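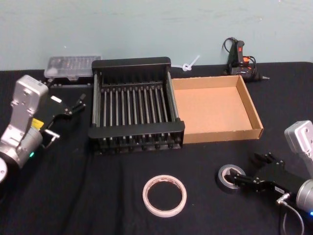
**stekgate_mel** wrote:

House rules for our two-arm bench, version 7! Really happy with these, so tear them apart:

- Black cloth goes on before any object does.
- Clear the back row between sessions. Glue gun, parts box, zip ties, all of it.
- Rack and tray touch, and both start empty.
- Tape rolls lie flat, never on edge.
- Reset after 11 episodes, even if they're going great.

---

**Drallo** wrote:

Love the tape rule. We lost an afternoon to a roll on edge that kept wandering off toward the wall.

Don't agree on the back row though. I WANT clutter back there! We did 400 episodes on a spotless table and the policy fell over the first time somebody left a mug out.

---

**rathnayake** wrote:

Clutter is fine if you log it. A glue gun is different, it has a cord. Anything with a cord stays outside the reach of both arms, plugged in or not. That goes for the arms' own cables too, so check the slack at full reach before you enable anything.

---

**Drallo** wrote:

OK, cords I'll give you. The parts box stays.

---

**pronex_fan** wrote:

Can we add a speed cap? We run up to 47 percent with a person at the table and it still feels brisk. And one hand on the stop whenever both grippers are working near the rack, those rods are skinny and fingers get in between them so easily.

---

**stekgate_mel** wrote:

Yes to the cord rule and the stop! Still not sold on the clutter. I'll put it in as optional, logged, and Drallo can write the wording.

---

**Drallo** wrote:

Deal, give me till August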